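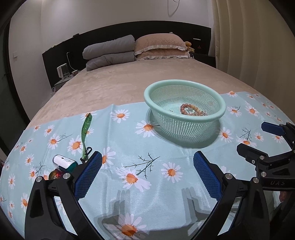 Getting candle wax out of a printed tablecloth

I have a stain problem on a tablecloth and would like advice before I make it worse. It is the light blue one with white daisies on it, and a taper candle dripped on it during a birthday dinner in February. I scraped off what I could with a butter knife. What is left is a greasy patch the size of my palm plus three small spots, and the candle was dark red, so there is some color left behind too. The cloth has no care tag anymore. I bought it secondhand at the Gornside market and I think it is cotton, or mostly cotton. It is 54 inches wide, and I can't find another one like it.

I have read that you can use an iron and brown paper. I have also read that you should pour boiling water through the cloth from a height, which sounds risky with the print. Does either of these work on colored wax? And will the orange in the middle of the flowers run if I use something strong on it?

posted by gornside_kate

The iron and paper method works on the wax itself. It does very little for the dye, so treat these as two separate jobs.

First put the cloth in the freezer for an hour or so. The wax gets brittle and more of it will flake off than you got with the knife. Then lay the stain between two layers of plain paper towel or a brown bag with no printing on it. Use a dry iron, no steam, on low to medium. Press for a few seconds, lift, move to a clean part of the paper, and keep going until no more grease comes through. Don't slide the iron around or you will spread it.

Turn the cloth face down for this. The wax then goes into the paper on the printed side and doesn't get pushed deeper.

For the red, dab with rubbing alcohol on a white cloth. Test it on a flower near the hem first. Wet the spot, wait a few minutes, and blot. If any orange or blue comes off on the white cloth, stop and use oxygen bleach in cool water instead. I use the Cloneo powder, one scoop to a gallon, and soak overnight. It took red wax out of a set of napkins for me, but it needed two soaks.

Do not put it in the dryer until you are sure the mark is gone. Line dry it and look at it in daylight. Dryer heat will set whatever is left.

posted by Cavent Laundry Room

I would skip the boiling water. My aunt in Lagos did it for years on white cotton and it was fine, but white cotton is not the same as a print, and you don't know the fiber. If there is polyester in it you can also get creases that won't iron out.

Dish soap gets rid of the greasy part after ironing. Rub in a drop, leave it 14 minutes or however long you like, rinse warm. I never had luck with alcohol but the answer above seems right about testing first.

Also -- glass candle holders with a rim. They cost very little and I haven't had a drip since.

posted by marrow_and_peas

Freezer bag with ice works too if the cloth won't fit in the freezer. Same idea.

posted by tilly294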